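Ensinar um robô a levantar um copo: diário de uma teleoperadora contrariada

Por Agathe Maillard
11 de janeiro de 2018

1/ Passei a semana ensinando um robô a pôr um copo em pé. No simulador, por controle remoto, com a mão direita. Tenho diploma de mestrado, minha mãe pergunta o que eu faço e eu mudo de assunto. 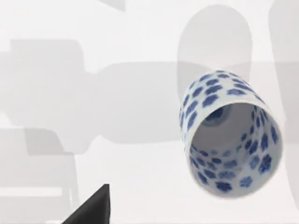 2/ Thibault Perrin respondeu logo que teleoperar é trapaça, que o certo era escrever a recompensa e deixar o bicho descobrir sozinho. Thibault deixou o bicho dele descobrir sozinho durante todo o mês de fevereiro passado. O bicho descobriu que empurrar a mesa também conta.

3/ O copo é branco com manchas azuis, sem asa. Tombado, é um problema de verdade: você pega pela borda? Pela parede? Entra com um dedo por dentro e reza? Cada pessoa da equipe tem uma teoria, e o robô vai aprender a média de todas elas.

4/ E a média de duas boas ideias costuma ser o dedo da garra batendo bem no meio do copo. Quem já treinou com demonstrações misturadas sabe do que estou falando.

5/ Regra da casa, então: um operador, um jeito de pegar. Ganhou a parede, com giro de punho no final. Eu queria a borda. Perdi por 4 a 2 – democracia é isso aí.

6/ O pior é a hesitação. Eu paro no ar para pensar, e o modelo aprende a parar no ar. Só que ele não está pensando em nada. Fica ali, com uma cara de filósofo que nem cara tem.

7/ Sylvie Caron sugeriu guiar o braço real com a mão, no modo livre, e depois passar as trajetórias para o simulador. Tentei. O braço pesa, meu ombro reclama e sai tudo tremido. Voltei para o controle.

8/ Outra coisa que aprendi: sem sentido de profundidade, todo mundo desce a garra cedo demais. As sombras na mesa ajudam muito. Desligamos as sombras uma tarde para ganhar velocidade e foi uma carnificina de louça virtual.

9/ Total até agora: 1875 demonstrações gravadas no Gedirska, que é como batizamos o projeto numa noite infeliz. Joguei fora as em que espirrei.

10/ Amanhã mudamos a posição inicial do copo e começa tudo de novo. Aceito dicas, café e um ombro novo.

Comentários (3)

Sylvain Gaillard
Guarda as do espirro, servem de exemplo negativo.

Maxence Bouvier
Faltou dizer a quantos hertz vocês gravam. Aqui, baixar a taxa resolveu metade das paradas no ar.

Sylvie Caron
O braço não pesa tanto assim, Agathe.

Este site usa cookies para melhorar a sua experiência. Ao continuar navegando, você aceita a nossa política de privacidade.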